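Trilach Storage: Common Questions

When can I get into my unit?
The gate code works from 5 a.m. to 8 p.m. every day. The office closes at 4.

What size do I need?
A one-bedroom apartment usually fits in a 63-square-foot unit. Call Colleen Dhillon at the front desk if you have large furniture.

Can I bring my own lock?
Yes. It has to be a disc lock. We also sell them in the office.

What can't I store?
Food, fuel, paint, live plants and anything with a propane tank attached.
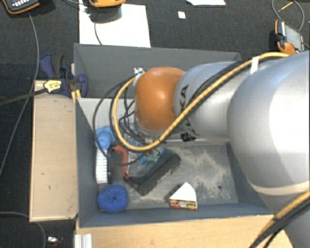 How do I move out?
Give us five days' notice by email or in person. Sweep the unit, take your lock off and stop by the office for your deposit slip.

Do you prorate the last month?
No. Rent is due on the first and covers the full month.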